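Makix table-setting notes: README
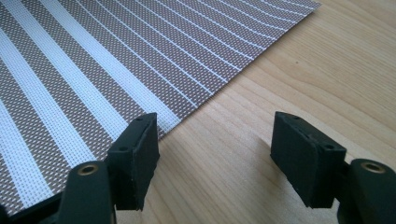 Striped placemat on a pale wood table, gripper fingers open.

Hi! I look after the table-setting data at Makix, and I also set tables for a living (mornings, in the Hisum staff dining room), so you're getting both halves of the story in one file.

What's in the folder

494 short recordings of placemat work, made over 13 shifts with a hand-held gripper. Sliding, lifting, squaring up to the table edge. Each recording has a plain text note with the shift number and whoever-was-on's comments, typos included. Last tidied up Apr 15, 2025.

What it's changing for us

Setup used to be the quiet part of my day. Now one of us on each shift does the mats with the gripper, which is slower, and the rest of the crew picks up the slack. We asked for 33 extra paid minutes per recording shift and got them - please keep that in the plan if you copy this at another site!

The idea is that a robot takes over mats and we keep the serving, the guests and anything with soup in it. Some of us are happy about that. I like it on days when my back hurts and less on days when I think about next year's hours, and I've told management so.

Known problems

Woven mats are thin and the pads like to skate over them. Start from a corner.
3 shifts from the Drillstead site have no comments at all. I'm still chasing those.
Folder names use the old Nørgaard spelling without the ø, so search for both.

Using it

Fine for training and testing inside Makix. Please don't use the recordings to time people. The crew agreed to record on that condition, and I'd like to be able to look them in the eye at lunch.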